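The Butler Did Everything

Last updated: November 11, 2020

My favourite film character has nineteen lines. I know because I've written them all out, twice, once on the back of a gas bill. He's Bunnag, the night porter in The Drestberg Hotel, and if you've never heard of him or the film then I'm a bit jealous, because you still get to see it for the first time.

I found it at thirteen, on telly, well past bedtime, with the sound turned so low that I had to sit with my nose almost on the glass. The plot is daft. A countess loses a necklace, a colonel loses his temper, and everyone runs up and down the same staircase for an hour and a half. And then there's Bunnag behind his desk, played by Charoen Srisuk with the tiredest eyes I have ever seen on a human being, handing out keys. He says "The lift is resting, madam" and I was gone. Completely gone!

For years I assumed I was the only one. Then a friend sent me a link to a fan page run by Lamduan Duangkaew from her flat in Villbridge – pale green background, tiny text, a list of members down the side – and there were 153 of them. All for a porter! I put my name down that night and spent far too long choosing which little banner to stick on my own site (I went for the one with the key rack).

There are 329 of us now, and it's a lovely, slow sort of crowd. People post a thought about the scene with the wet umbrella and somebody answers a month later. Joaquim Neves has been trying to work out which floor each key belongs to, and he has a chart. Thitima Rojanasak writes long, gorgeous pieces about Bunnag's waistcoat, and whether the missing button in the breakfast scene was a mistake or Srisuk's own idea. I say it was his. We've had words about it.

In October I finally went to Zutthorpe, where the little cinema was showing a proper print. I got the train with two sandwiches and a badge I'd made myself, and felt ridiculous until I saw a woman in the foyer wearing the same waistcoat. It was Chutima Yensuk, whose posts I'd been reading for ages. We both squealed.

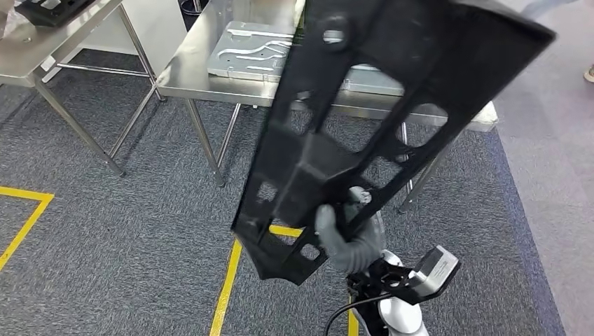
A black panel with round, oval and square openings, gripped near its narrow tip.

On a big screen you notice how still he is. The colonel is bellowing, the countess is fainting on to a luggage trolley, and Bunnag just moves the bell half an inch to the left. I'd always missed that bit, what with my nose on the glass. Chutima grabbed my arm so hard I dropped my crisps.

We sat in the café afterwards going through our favourite lines until they started putting the chairs up. Hers is "I have seen nothing, sir, and I saw it twice." Mine is still the lift. She wants to get a few more of us along next time the print goes round, and I've promised to bring Joaquim's chart, if he'll trust me with it.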